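Leckie (robot learning method)

Leckie is a method for training two-armed tabletop robots from human demonstrations. It was developed by Sheena Jardine and Niall MacBrayne at the Belard laboratory and is used mainly for short household tasks in which small objects are picked up, passed between arms, or placed on or inside other objects. The method belongs to the wider family of imitation learning, in which a robot copies recorded examples instead of learning by trial and error.

The name refers both to the training procedure and to the software released with it. Earlier drafts of the work used the name Traka, which now refers only to the recording tool.

Background

Imitation learning on two-armed robots usually starts with an operator who moves a pair of leader arms by hand while a second pair follows. Camera images and joint positions are stored together, and a neural network is then trained to predict the next arm movements from the current images.

A common problem is drift. Small errors in the predicted movements add up, and the arms reach positions that never appear in the recordings. The network has no example to follow there and may stop, repeat a motion, or close its gripper on nothing. Collecting more demonstrations reduces the problem but takes operator time. Jardine had worked on drift in single-arm systems before joining Belard, and Leckie grew out of an attempt to carry that work over to two arms.

Method

Leckie divides each demonstration into segments at the points where a gripper opens or closes. These points are found automatically from the gripper position signal. Each segment is given a short start window, and the network is trained on the start windows more often than on the rest of the recording.

The second part of the method is the use of recovery recordings. The operator places the arms slightly away from a segment's normal starting position and records only the movement back to it. Recovery recordings are short and can be made in batches. In the original study, the training set for each task had 500 full demonstrations and 64 recovery recordings.

At run time the network predicts movements in blocks of 18 steps. A new block is requested before the old one is finished, and the overlapping steps are averaged. Both arms are controlled by the same network, so that one arm can wait for the other during a handover.

Work area

The study was carried out in an enclosure with dark fabric walls, which limits changes in room light and keeps people and furniture out of the camera images. The table has a flat, matte black surface with a slightly raised border. The 2 arms are mounted at its left and right sides and reach toward the middle, where a pink pad lies between the grippers. Both arms end in grippers, and the one on the right carries a small green object in the view of the work area shown in this section. A white cup with a red interior and an upright white box stand farther back on the table.

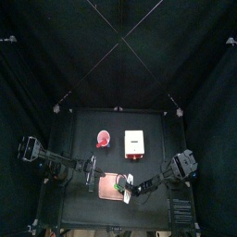 Results

Leckie was compared with a baseline network trained on full demonstrations only. The baseline was given additional demonstrations so that the total recording time was equal for both. Leckie completed more trials on every task tested. The difference was largest on tasks with a handover and smallest on tasks that needed a single pick and place.

A further test removed the recovery recordings but kept the segment weighting. Performance fell between the two, and the authors took this to mean that both parts contribute. Removing the averaging of overlapping blocks made the arm motion less smooth but had little effect on whether a task was completed.

Most of the remaining failures came from poor grasps on small objects. If an object slipped after the gripper had closed, the system often continued into the next segment as if it were still holding it.

Limitations

Segmentation depends on gripper signals, so the method is poorly suited to tasks such as wiping or pushing, in which the grippers may stay closed throughout. Recovery recordings must be made separately for each task. MacBrayne has also noted that all reported trials used the same enclosure and lighting, and that results in an open room may be lower.

Related work

Kanex, a later project at the same laboratory, keeps the segment weighting but replaces the gripper signal with a learned detector. It was intended to extend the method to wiping and folding.

See also

Behavior cloning
Bimanual manipulation
Teleoperation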